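Shop diary, January

Up at the grippers again, morning shift

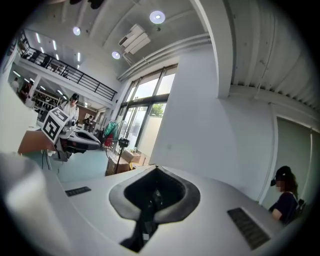

The floor under the mezzanine, from my side.

In at seven. Herrera had the rota changed overnight, so I was on the window side with Tadeo Aravena's group in place of the shelving, where I have been since I moved across from packing. I don't mind the window side. You get the trees and the light, and the boxes are nearer.

It is 15 weeks now since packing closed at the Jandside building and those of us who wanted to stay were moved over here. I said I would write this up properly every so often and I haven't, so I'll put down what I can remember along with today.

The work is the same as last week. You take the gripper by the handle and do the job with it as you would with your hand. Pick up, turn, set down, let go. Then again. Drivon want the recordings so that the arms at Curero can be taught to do it, and Curero is where our old packing line went. Everyone here knows that. When we started, Tadeo said it out loud on the first morning, before anyone could ask, and I thought better of him for it.

Today was folding and bagging before lunch and small cartons after. I did the bagging badly for the first hour. The cloth slides out if you close too early, and you can't feel it slide, you can only see it. With my own fingers I would have known. By the tea break I had got the knack back, which is to come in lower and wait a moment before closing. I told the new lad and he tried it and said it helped.

My wrist was sore by eleven. It is the weight being out in front of you. In packing it was my back and my feet, and I used to go home and lie on the floor. My back has been fine since October. I see Maureen from the old line most weeks and she says the same about hers, but she took the payment and left, so it may only be the rest.

The morning meeting was about speed. They want us slower. I still find that strange after all the years of being told the opposite. At Jandside we had the board over the line with the rate on it, and if it dropped someone came down the stairs. Now Tadeo comes over if I rush, and says the take is no good because I dragged the thing across the table when I should have lifted it. I drag things when I am in a hurry. I never knew that about myself until it was played back to me.

The count for our group since we started went up on the wall sheet at lunch, 1,634 good takes. A good one is where nothing is dropped and nothing has to be done over. I asked what happens to the bad ones and was told they keep some of them, as the arms need to see a mistake being put right as well. I liked hearing that.

Ate lunch on the stairs with Bev and Oluchi. Soup from the flask. The talk was about contracts. Ours run to the end of spring and there has been nothing in writing about after. Bev has heard that Herrera will want people at Curero to stand with the arms and clear them when they jam, two to a shift, where there used to be almost 15 of us on that line. Oluchi said she would apply. Bev said it was too far on the bus and she wasn't going to spend her day waiting for a machine to get stuck. I didn't say much. I would probably apply too. I have the mortgage for another 7 years and I am used to early starts.

I did go over to Curero once, before Christmas, when they took a few of us to look. There was an arm putting bottles into a divided box. It was slow and it went round the outside first and then filled the middle, and that is how I do it. Most people go in rows. I can't say it was from me, there are a lot of us and for all I know somebody else does it that way too. But I stood and watched it for longer than the others did and had to be called back for the minibus.

I told Alan about it when I got home and he said I should ask for a royalty. He was joking, but I did think about it. We signed a form at the start about the recordings and I never read the second page. I have it in the drawer with the boiler papers. I should read it.

After lunch, cartons. These are better. They stay where you put them and the tape holds the flaps so there is nothing to catch. I had a good long run of them without a drop and then lost the battery on the head unit and had to stop while it was changed. Used the time to tidy my end of the table and wipe down the gripper, as the pads pick up dust off the cardboard and then everything slips.

One of the visitors from the office asked me what I did before and I said packing, and she asked what I do now, and I didn't have a word for it. The contract says operator. Oluchi tells her mother she is a teacher. I said I pick things up. The visitor wrote something down.

The noise is the biggest change, if I am to be fair about it. At Jandside you shouted or you didn't talk, and my left ear is not what it was. You can have a conversation here if you want one, only there is less of it, as people are concentrating. On the line your hands did the work by themselves and you could talk all day long over the racket. I know more about the families of the people I worked with there than I do about anyone on this floor except Bev and Oluchi, and I knew them already.

Off at three. Tadeo says we go on to cups and lids next, which means the smaller pads and a lower table. I have asked for a stool. He wrote it on his list, and the wrist strap as well.

Rain on the way home. Bought onions and a card for Maureen's birthday. Must ring the dentist.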